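Odds and ends table, Dec 27, 2025

Clearing out the Pidier kitchen before the move. One big table, everything on it, sort as we go. Keep, wash, give away. Got thru most of the drawers allready - 5 to go, plus the pantry.

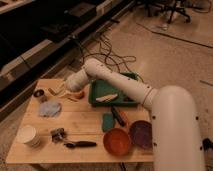
Plates and bowls are going to the Mutel shop, they said yes to anything not chipped. Sponges and cloths stay till the very last day. Green tray is spoken for, sorry!

More pics once the shelves are done. Pickup still at the Lévesque side door - bring a box, we're out.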